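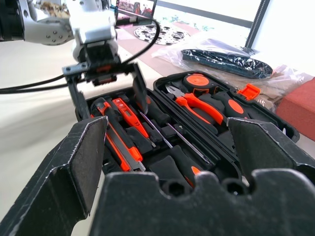 November, late - tool case day

Trained overnight on the 200 wrist-cam demos, Pridavex policy, no depth. Scored 17 rollouts before lunch. Screwdrivers okay, tester pen bad, it keeps aiming at the orange and not the middle. Want to re-weight teh small tools and run again.
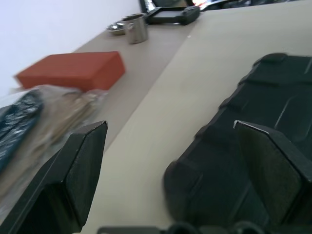 Blur is my real problem. Tabrizi drops frames over a threshold and I think it throws out too much - 783 gone from one set. In this one the plastic bag is smeared but the finger pads are sharp, so a whole-frame score is wrong. Score by patch instead. Try tomorow.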